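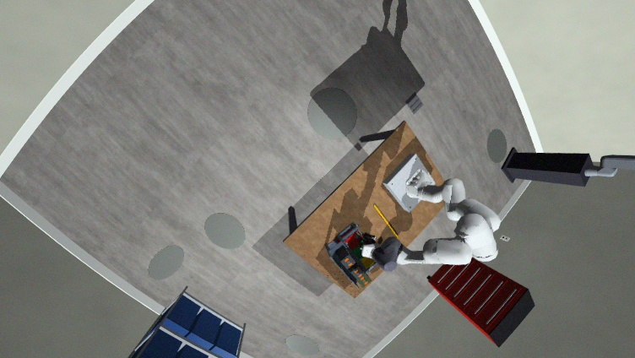
The spare room, finally

Posted in June by the management
9 comments · 14 shares

There is a particular kind of optimism that lets a person move a stationary bike into a spare room. I've had it three times. The first bike went to a cousin, the second went to the curb, and the third held up a garment bag until last month, when I decided the room was going to become a place where I write letters.

Letters on paper, with stamps. I'm aware of how this sounds.

It began with my great-aunt's address book, which came to me in a biscuit tin along with 1,164 used stamps still stuck to their corners of envelope. (She had written the total on the lid. She was a bookkeeper and couldn't help herself.) The addresses run from Cermont, where she grew up, to a post office box in a mining town that I'm fairly sure no longer has a post office, or a mine. She wrote to all of them, and by the look of the stamps, most of them wrote back.

I write to my bank, through a chat window, and it calls me by my middle name.

So I bought supplies. Nunetti, the stationery shop on the corner by the laundromat, sells a cream paper in boxes of 300 sheets, and the man at the counter asked whether it was for a wedding. I said no. He asked whether it was for a funeral. I said it was for correspondence, and he gave me the look I usually save for people who make their own mustard. He also sold me an Atanasov fountain pen, the second cheapest one, which has so far put more ink on my cuffs than on the paper.

My handwriting has not improved since grade six. It has in fact developed a lean, like a fence after a bad winter. The first letter took most of an evening and came to a page and a half, of which half a page was apology for the handwriting. I mailed it to a friend in Itum, some 3,000 kilometres away, and then spoiled the whole exercise by texting her to say it was coming.

She replied by text. She said it was lovely and could I please tell her what the fourth line said. I couldn't.

Still, I've sent four more. One got a proper answer, two pages in green ink with a recipe for rhubarb squares and a long complaint about the new bike lanes, and I've read it more often than anything that's landed in my inbox this year. One came back stamped "moved". The other two are out there somewhere, presumably being deciphered.

The bike is on the porch, if anyone wants it. Free, must pick up. The garment bag is extra.

Share this post · Leave a comment (9)

Recent posts
Rhubarb, and what it has against me
A short history of my library fines
The neighbour's wind chimes, part two
Eavestroughs: a confession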